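Sunday School and Holiday Club Swap Shop > Crafts and Printables
Topic: Loaves and fishes craft for a mixed group, help please!

Posted by pipandpaste
Hello all, I'm after ideas before I lose my mind. I've got the feeding of the five thousand for our July holiday club at Wandham and my group runs from just-turned-four up to a very tall eleven year old who has done every paper plate craft known to the church (and tells me so). I have them for forty minutes on the Friday morning, straight after songs, so they come in bouncing.

Last year we did the basket with the cut-out loaves and it went down fine with the little ones but the older boys finished in about a minute and spent the rest of the time posting fish down the radiator. I would love something that everybody can do at their own level. I've got plenty of card, wool, a big tub of split pins and one decent pair of scissors that I hide.

Any thoughts? Printables very welcome, I have use of the office printer but black and white only.

Reply from Harnevel_Jan
We did this story at Easter (don't ask, somebody muddled the rota) and the weaving worked a treat. Fold a sheet of brown card in half, cut slits from the fold to nearly the edge, open it out and weave strips through to make the basket. Little ones get wide strips and wide slits, big ones get narrow ones and can do a pattern. Then everybody makes five loaves and two fish to go in. Cut the slits the night before for the under sevens or you will be doing it on your knees with a queue behind you, I speak from experience!

Reply from pipandpaste
Oh I like that. Does the weaving stay put? Ours tend to get carried home by one corner.

Reply from Harnevel_Jan
Glue stick on the ends of each strip. Or staple it if you've got grown-ups spare.

Reply from grumpyglue
I'm going to be the awkward one. I think we do too many baskets. My lot could make a basket in their sleep and not one of them could tell you who brought the lunch. Last summer I dropped the craft altogether for this story and we acted it out with real bread, and three weeks later they could still tell me the whole thing from start to finish. I'm not saying crafts are bad, I've got a cupboard full of lolly sticks like everyone else, but if you've only got forty minutes I'd spend them on the story.

Reply from pipandpaste
That's fair, but the storytelling is somebody else's slot! Efraín Grajales does the story from the front with everyone together and he's brilliant at it, he does all the voices. I just get them afterwards for making things. If I told it again they'd say "we've HAD this one".

Reply from grumpyglue
Ah. Right, that changes it a bit. I still think you could get them to tell it back to you while their hands are busy.

Reply from tessellate_me
Disagree with grumpyglue about crafts, sorry! Some of mine hardly say a word in the circle and then talk non-stop once they've got a crayon in their hand. I had a girl who never answered a single question all term and then explained the entire story to her grandad at the door using her paper fish. You wouldn't have got that from acting it out, she'd have hidden under the table.

For your older ones, how about a hidden number sheet? I made one where they colour in the squares with the right answers and it shows a fish. Sums on one version, Bible references to look up on the other. It prints perfectly well in black and white. I'll dig it out.

Reply from Harnevel_Jan
Ooh yes please, could I have it too?

Reply from moss_and_marbles
How many are you expecting, pip? I ask because we ran out of EVERYTHING last summer. I'd bought a bag of 1000 little pompoms from Roltine for a manna craft thinking it would see me out to retirement, and they'd gone by the second day. I found the last few in my handbag in November.

Reply from pipandpaste
A thousand pompoms!! What were they doing with them?

Reply from moss_and_marbles
Eating them for all I know. Two children had them up their sleeves. It was a good lesson in not gathering more than you need, at any rate.

Reply from tessellate_me
Found the sheet, I've put it in the printables section, it's number 1301. There's a plain fish underneath it for the smallest ones who just want to scribble. Print the sums one at full size or the squares come out tiny.

Reply from pipandpaste
You are a star, thank you. Downloading now while the kettle's on.

Reply from Bustamante_A
Hello, Aitana here, long-time reader and I don't post much. We did a place mat for this story instead of a basket and I thought I'd mention it as it would use the same weaving. Everybody weaves a mat, then draws round a saucer in the middle and puts their loaves and fish in the circle. Ours wrote "Thank you for" along the bottom and finished it however they liked. We had Mum, chips, my new bike, and one that just said cheese. Then at the end we had our bread and grapes on them. They took them home for tea and one family from Villalobos Road tell me they still use theirs, which is lovely as it was only sugar paper.

Reply from grumpyglue
Now that I would do. Saying thank you and having the bread at the same time, that gets the story in by the back door. I take back one third of my moaning.

Reply from moss_and_marbles
Only a third?

Reply from grumpyglue
I've still got the lolly sticks to deal with.

Reply from Harnevel_Jan
Could you cover them with sticky-back plastic, Aitana? Ours would be soup by bedtime.

Reply from Bustamante_A
We did a few but it's slow work and I got in a terrible mess with the bubbles. The office laminator is quicker if you weave them thin enough to go through. Ask first though! Ours jammed and I wasn't popular.

Reply from pipandpaste
Right, I'm going with the place mats. Wide strips for the little ones, narrow for the big ones, and the fish sums for anybody who finishes early (I know exactly who that will be). I've written it all up on one side of paper for my helpers and I'm pasting it in below in case it's useful to anyone else. Shout if I've missed something obvious.

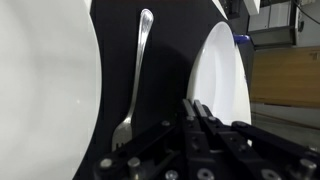

Thank You Place Mats: helper sheet

You will need: A4 card in two colours, glue sticks, crayons, saucers to draw round, fish and loaves to cut out.

1. Give each child a sheet with the slits already cut. Over-eights can rule and cut their own.
2. Weave the strips over and under. Start the next one the opposite way.
3. Glue down both ends of every strip.
4. Draw round a saucer on white paper, cut it out and stick it in the middle.
5. Colour and cut five loaves and two fish, and stick them in the circle.
6. Write or draw something to say thank you for. Please write it down for the little ones in their own words, even if it's cheese.
7. NAMES ON THE BACK.

Reply from tessellate_me
Looks great. I'd move names to number one. You'll never get them back to it once the bread's out.

Reply from pipandpaste
Very true, moving it now.

Reply from moss_and_marbles
Check for allergies before the bread, too. We had to send someone out for rice cakes halfway through the prayer.

Reply from pipandpaste
Adding that as well. Off to cut slits, I may be some time. Does anyone know if you can do more than 3 sheets at once with a craft knife?

Reply from Harnevel_Jan
Three's the most I'd try, and put an old magazine under it. I've got a lovely set of stripes on my dining table.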